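Dasmont tool return cell: eight months in a repair shop
Reviewed 12/6/20

We bought the Dasmont cell to take over tool returns, the job of getting hand tools back into the right drawer between orders. The bench crew used to do this themselves and disliked it. Setup took Hưng Giáp 90 minutes, most of it spent teaching positions from the pendant.

Small items with handles are the fair test. Scissors lying flat in a drawer leave little room under the loops, and the approach angle matters more than grip force.
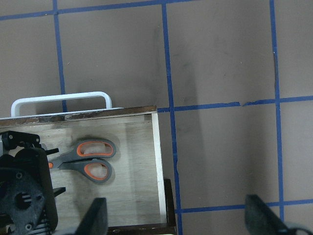 Over 217 logged picks, flat tools gave the most retries. Lowering the approach speed helped — the manual suggests the opposite. Tape lines on the work surface proved more useful than the printed template, as a drawer that has shifted can be set back by eye.

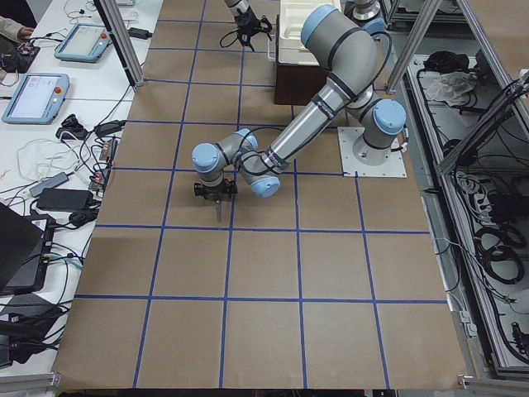

Cable routing is the weak point. Plan for a separate shelf and label both ends of everything.

Staffing did not change. Diễm Vương moved from sorting to cell operator and now writes the pick routines; she asked for a pay grade review in April and got it. The bench crew walks less but waits more when the cell stops, and only two people can clear a fault. Train a third before you buy.

Rating: 3.5 out of 5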